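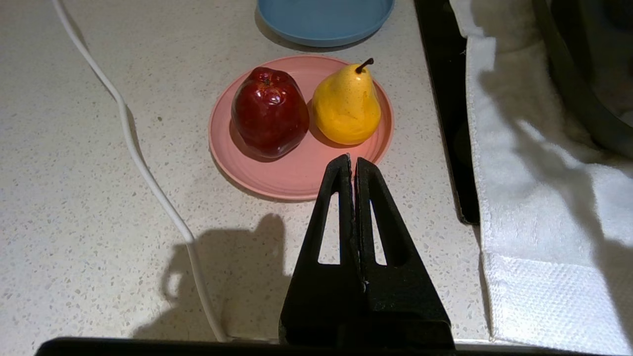 Notes on Keeping Fruit in a Small Kitchen

The present arrangement dates from July, when the larder shelf was given over to jars and the fruit had to be housed elsewhere. It was decided that apples and pears should be kept on plates on the worktop, where they are seen and therefore eaten.

The pink plate is reserved for fruit intended for the same day. A red apple and a yellow pear are the usual allocation. The light blue plate is kept for toast and is not to be used for fruit, although this rule has been relaxed on occasion.

Readers have asked about the worktop. A pale speckled surface hides crumbs very well and should be wiped whether or not it appears to need it. A damp cloth is sufficient.

Pears are to be checked each morning by pressing gently near the stem. Any that give should be eaten by the evening. Apples may wait longer, and those bought in quantity are better stored in the hall cupboard, wrapped singly in newspaper.

Anneli Ojala wrote to recommend a covered dish from Sakamoto. Her suggestion has been considered, but at 80 pounds it will not be adopted this year.

A further entry will deal with the jars, several of which still have no labels.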